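# 서브 리시브의 각도, 다시 재다

실내 배구 클럽 브룬홀름(Brunholm)은 4월부터 유소년 리시브 훈련의 기준을 바꿨다.

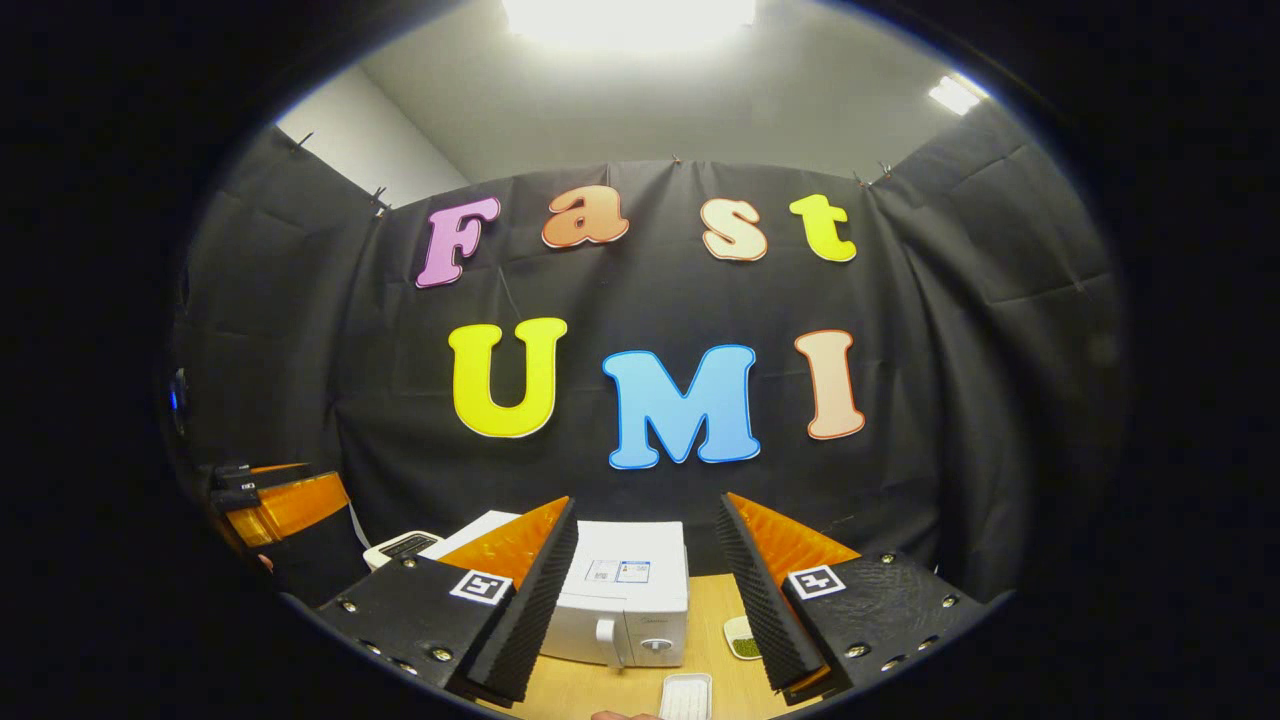

종전에는 세터 머리 위로 올라간 공만 성공으로 기록했다. 새 기준은 네트에서 떨어진 거리와 공의 최고점 높이를 따로 적는다. 세터가 두 걸음 안에서 처리할 수 있으면 높이가 부족해도 감점하지 않는다.

기준을 설계한 야르밀라 티히 코치는 팔의 각도보다 발의 위치를 먼저 본다. 플로터 서브는 회전이 거의 없어 마지막 구간에서 궤적이 흔들린다. 이때 팔만 뻗으면 접촉면이 기울고 공은 옆줄 쪽으로 빠진다. 티히 코치는 "팔은 발이 멈춘 다음에 정해진다"며 "늦은 발을 팔로 고치는 습관은 열두 살 이전에 굳는다"고 말했다.

훈련은 한 회 60분이다. 앞부분은 공 없이 이동만 반복하고, 이후 6명씩 조를 나눠 서브를 받는다. 한 선수가 받는 서브는 주당 약 100개다. 서브는 짧은 것과 긴 것을 섞되 순서를 미리 알리지 않는다. 연속 실패가 나와도 서브 속도는 낮추지 않고 받는 위치만 반 걸음 뒤로 옮긴다.

기록을 맡은 판 메이팡은 누적 리시브가 500개를 넘은 선수부터 개인별 분포표를 만든다. 그 이하에서는 상대 서버에 따른 편차가 커서 위치를 조정할 근거로 쓰기 어렵다는 판단이다. 분포표에는 접촉 지점, 낙하 지점, 서브 종류가 들어간다. 성공률은 맨 아래 줄에 작게 적는다.

이견도 있다. 상급반을 지도하는 아바 오포쿠 코치는 항목이 늘면서 선수가 경기 중에도 채점을 의식한다고 지적한다. 상급반은 분포표를 지도자끼리만 공유하고, 선수에게는 수정할 동작을 하나만 전달한다. 리베로 트리니다드 비야누에바는 이 방식에서 시작 위치를 왼쪽으로 한 발 옮겼고, 대각선 서브를 몸 정면에서 받는 빈도가 늘었다.

가을 시즌에는 점프 서브가 별도 항목으로 추가된다. 회전이 강한 공은 낙하가 빨라 현재의 거리 구간을 그대로 적용할 수 없다. 구간 폭은 아직 정해지지 않았으며, 여름 연습 경기 기록을 보고 확정한다.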